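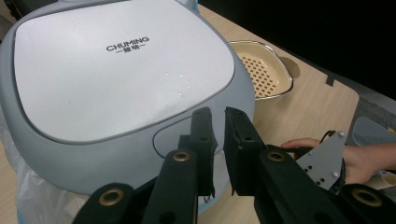
Gullero to Release Second Album, "Undcombe," on Vundell Records

June 4, 2026 - Vundell Records has announced that the four-piece band Gullero will release its second full-length album, "Undcombe," later this year. The first single, "Ayala," is out now on all major streaming services.

The album was recorded over 18 days in May and produced by the band's singer and guitarist, Rodica Bogdan. It runs to 11 songs, most of them tracked live with the full band in one room.

"'Ayala' is a song about going back to a street you used to live on and finding that you don't miss it," said Bogdan. "We had played it slow for two years. In the studio we tried it fast - and kept the second take."

"Undcombe" will be issued on CD, digital and vinyl. The first vinyl pressing is limited to 3000 copies, of which 1000 will be on clear vinyl and sold only through the label's online store and at shows. Each clear copy includes a printed lyric booklet.

Gullero will play a release show at a 344-seat theater, with support to be announced. Members of the label's mailing list will have first access to tickets.

Press copies and interviews are available on request from the Vundell Records press office.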